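Questions we hear a lot at the Presgate supper club, answered as best we can!

## Do I need to bring a dish?

Only if you'd like to (we never say no to pie). Just label it for nuts, please.

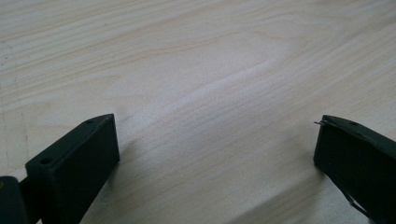 ## When do you eat?

Soup goes out at 6:30, though folks wander in well past that, and that's fine with us.

## Can I bring the kids?

Oh, please do! Under 12 eat free, and there's always plain pasta for the picky ones.

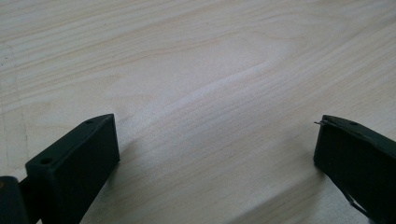 Phúc Khổng adds that teenagers should come hungry, as the second helpings are free too.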